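The Viewing

Eun-seong Yeom got there early. Stoltau Street, top floor, no elevator, 69 steps if you trusted the listing. Listing also said sunny. It was raining.

The agent from Privside was late. Then there, out of breath, keys in the wrong pocket, then the other wrong pocket.

"Two bedrooms," the agent said, pushing the door with a hip. "Well. One and a half."

Hall. Closet. A bedroom with a window onto somebody's laundry. The half bedroom, which had a radiator and not much else going for it. Eun-seong stood in it with both arms out and nearly touched the walls. Thought of the piano. Thought, no.

"And the rent is 700?"

"Plus heat."

"The ad said heat included."

"That was the old ad."

They went on to the kitchen. Someone had left a pan lid in the sink and a calender on the wall, still on September, the 15 circled in red pen. Moving day, maybe. Or a birthday. Eun-seong turned the tap. Cough, cough, brown, then clear.

"It does that," said the agent. "Just the first minute."

The back room last. The agent's phone rang and rang. 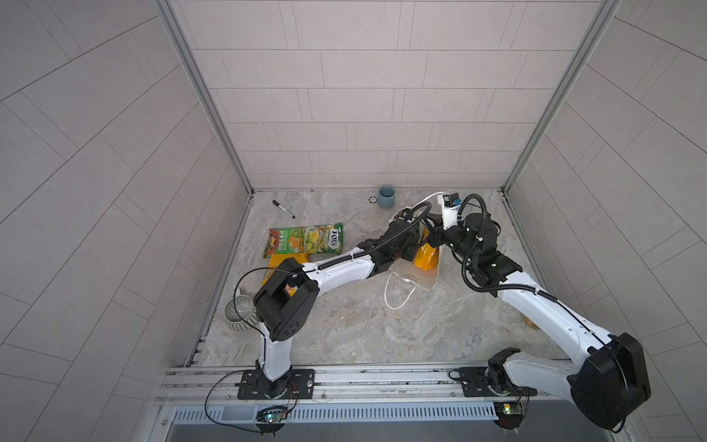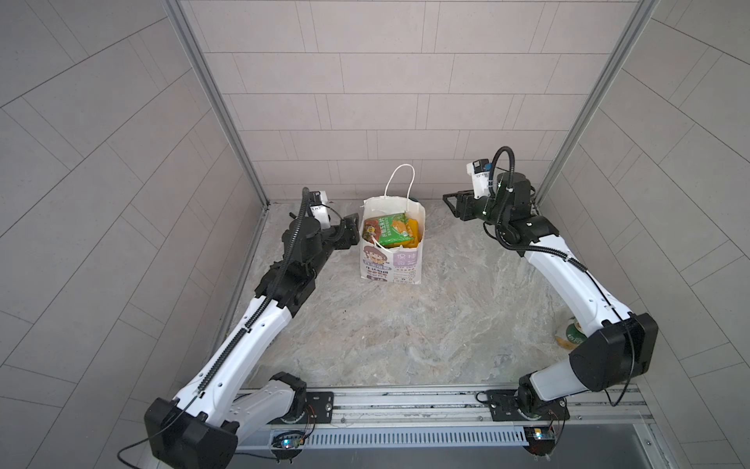

Løken, from the floor below, had come up without knocking and wanted it known that the heat had always been included, all 20 years, and that anybody saying otherwise should be asked to put it on paper. The agent hung up. Said that was between the tenant and the landlord. Løken said fine, then ask the landlord, he's in the book, and what about the roof, had anyone mentioned the roof?

Nobody had mentioned the roof.

"What about the roof?" said Eun-seong.

"It's being looked at," the agent said.

"By pigeons," said Løken, and went back down, slippers slapping on every step.

Quiet. Rain. The agent held out the form, and a pen that said Savura on the side, and Eun-seong took the pen but not teh form.

"Could I see the bedroom again?"

"The one or the half?"

"The one."

The laundry was still out there across the yard, getting soaked. A woman leaned out and started hauling it in, shirt by shirt, swearing. She saw Eun-seong at the glass and waved a sock.

Eun-seong waved back. Then went to ask about the heat.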